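Chapter 4
What a Gripper Comparison Can and Cannot Tell You

Most readers come to this chapter wanting to know which gripper to buy. We will not tell them. We have read a good many comparison reports, and written a few, and the usual report ranks the people who held the tools at least as much as it ranks the tools. Before you can compare two grippers, you have to know what else changed when you put one down and picked up the other. The answer is often "nearly everything."

The chapter deals with hand-held grippers first, then with the same fingers mounted on an arm, and last with the controllers that drive them. We start with the hand-held kind since that is where the loosest claims are made. A person who holds a gripper brings a wrist, a shoulder and a lifetime of picking things up. A poor jaw in a good hand can look fine all afternoon.

4.1 The trouble with a success rate

Suppose a report says that the Broltska finger pad closed on its target 82 times out of 100 and that the Brekix pad did worse. What have you learned? You know there was a difference on that day, with those objects, under whatever rule the tester used for calling something a success. You don't know whether the rule was written down before the first attempt. You don't know if a slip followed by a quick second squeeze was scored as one success, one failure or one of each. Reports rarely say, and when we have asked, the answer has sometimes been that it depended on who was keeping score.

A number like 82 also hides the shape of the failures. A pad that fails evenly across every object is a different tool from one that handles everything well except glossy surfaces, where it fails every time. The two can earn the same score. If your work is all glossy surfaces, the score is worse than useless to you.
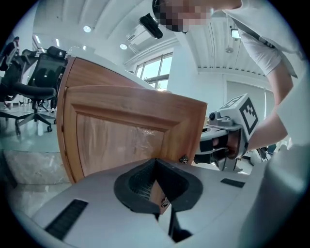

Test objects deserve more suspicion than they get. The standard set in many labs is a box of foam blocks, cups and plastic fruit, light things with forgiving shapes that sit still on a table. Furniture is harder. A small wooden cabinet with a raised molding around its door gives the fingers very few good places to close: the panel is flat, the film over it is slick and crinkled, and the knob or latch at the lower corner is small enough to be missed by a narrow angle. Black foam pads that meet in a V do well on an edge. Whether they do well on a flat face is a separate question and should be scored separately. If a report gives you one figure for "furniture," ask which part of the furniture.

Two-person trials add a further problem. When two grippers work on one object, either can cover for the other. We suggest that you log the tools separately and that you treat any joint score as a score for the pair of operators – a thing you may well want to know, but under its own heading.

4.2 Matching the conditions

The Mokoena protocol, which we use for the exercises in this book, asks for 40 trials per finger type, in blocks of 8, with the order of the fingers shuffled between blocks. We have no great love for it. Forty trials is thin, and a patient reader will find that small differences vanish when the whole thing is run again the next week. Its one real merit is the shuffling. Operators get better as the day goes on, then they get tired, and whichever gripper goes last collects either the gain or the blame.

Body position matters as well. Holding a gripper at chest height is one task, and reaching under a table from a seat is another. Lighting, floor glare and cable drag should all go in the log. Cable drag in particular is left out of nearly every report we have seen, although a cable tugging at the base of a gripper changes how the wrist turns.

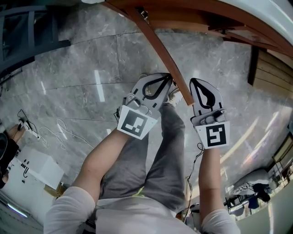 Figure 4.1. Two hand-held grippers of matching design closed on one wooden strip. Each carries its own marker card.

With a long, thin part, record where each jaw closes. Holding it near the tip is a different job from holding it higher up, and the hand that has the easier spot will make its gripper look better. Swap left and right between blocks. It takes very little time, and we have seen it wipe out a result that a team was ready to publish.

Be careful too with the marker patterns used for tracking. They tell the software where the gripper body is. They say nothing direct about where the fingertip is once the pad has bent under load, and soft pads bend. A clean track on the screen can sit on top of a sloppy grasp.

4.3 What to ask before you believe a report

Who wrote the success rule, and when? Were the failed attempts kept? Did the same people use every tool? Did the maker of one tool supply the operators? That last one sounds rude, and you should ask it anyway.

Then ask for the raw log. A team that has one will usually send it. If all you get back is a bar chart, treat the ranking as an opinion – perhaps a good one – and run your own blocks before spending any money. Section 4.4 sets out a blank log sheet and explains how to fill in each column, starting with the one for slips.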